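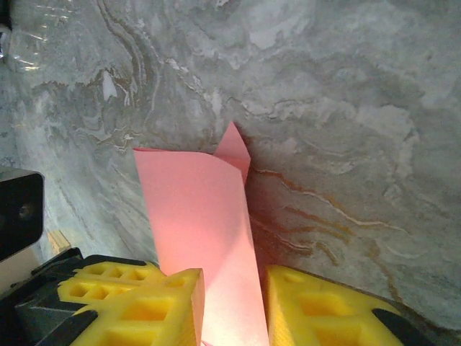 Penden Rovers fans board — General chat

Subs rule change, who's for it?

grorkar_end
So from December the league wants unlimited rolling subs in the reserves. I stood in the rain last night with 276 other people and I already lose track of who's on. We had 10 changes in the second half alone! I'm against it, sorry.

Usosard72
I'm all for it. My nephew drove two hours to Domínguez Park in October and got four minutes. Four! Let the kids play.

grorkar_end
Fair, but that's the coach, that's not the rule. He could've brought him on at halftime.

binh_n
Bình Nghiêm here, I used to run the line in this league. The trouble is time wasting. Up a goal with five left, a team will swap someone every thirty seconds — I've watched it happen in preseason games and it's miserable. Cap it at three stoppages and I'd vote yes.

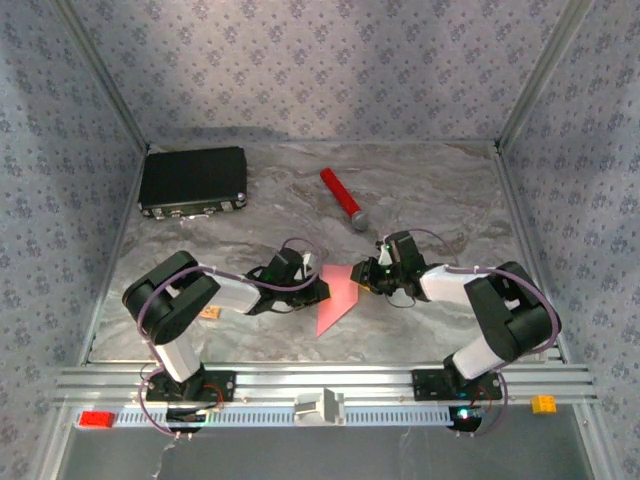

Red mic and the black case, back left

Usosard72
Three stoppages I could live with. Does the ref stop the clock though?

binh_n
He's supposed to. Plenty don't.

leftfootlou
Disagree with all of you lol. Go back to three subs and make them count. Crowd was 323 for the cup game and that was under the old rule, best night we've had in years.

Usosard72
That was a cup game against Grorkar, Lou, of course people came. You could've played it with no subs and a beach ball.

leftfootlou
Still stand by it.

grorkar_end
Anyway, the club wants emails by the end of the month. I've sent mine in. Anybody driving to the away game? I've got room for two, leaving at 10 from the Penden lot.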